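Drying clothes indoors: a term project
Telma Navarrete and Omid Soltani, 9 October 2023

3. Method

We asked 30 households in Pirndale how they dry and store their washing in winter. One form came back blank, so the results use 29. Each household also lent us a humidity meter reading from the bedroom, taken morning and evening.
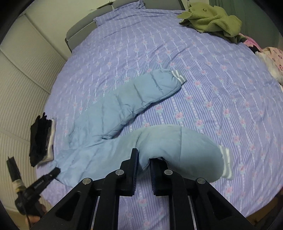
Most people said they dry at least part of the wash in the room where they sleep. Padded clothes were named most often as slow to dry. Windows were usually kept shut to save on heating.

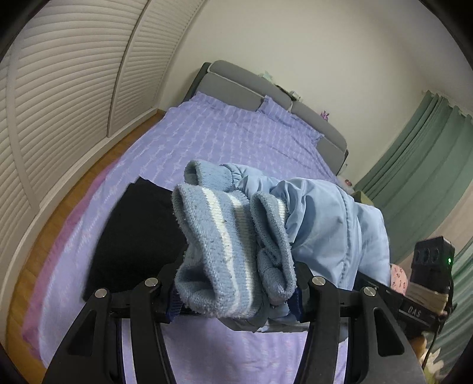 Photo: Behrouz Kazemi

4. Problems

The meters from Drimora had to be reset after 2 weeks and we lost the first evening readings. Mahnaz Ghasemi helped us check the rest against the school meter. We would use a shorter form next time, as question 6 was often skipped.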